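The Box by the Door

My mother-in-law, Areti Kalogeropoulos, believes a household with children needs exactly one toy box. I have lived by this rule for 5 years and I'd like to file a complaint.

One box sounds like discipline. What you get is a stew. The modeling clay goes in with the stuffed animals, the stuffed animals go in with the hard plastic ones, and by July you are picking dried green crumbs out of something that used to be fluffy. Areti says this builds character. She doesn't say whose.

My friend Raymonde Lemieux went the other way and bought the Zikwood system, which has drawers, and labels for the drawers, and a little booklet about how to think about the labels. Her kids keep everything on the floor in front of it. It makes a handsome backdrop.
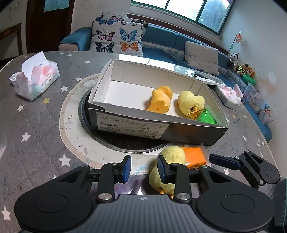 So I've come around to cardboard. Any old box that something else arrived in, kept on the table where the playing happens, holding only what's being played with today. A couple of chicks and a packet of clay is plenty. When the box gets full, you stop adding to it. When it gets disgusting, you fold it flat and put it out with the recycling, which I defy anyone to do with a Zikwood.

I'll admit the look isn't for everybody. Cardboard sags. It still has the old label on it, usually upside down, so your living room says "warehouse" to visitors. Our tablecloth has stars on it and has had a hard life, and the box does nothing to lift the tone.

Areti came by last week, looked the arrangement over, and asked where the real toy box had gone. I told her it was in the garage with the clay still in it.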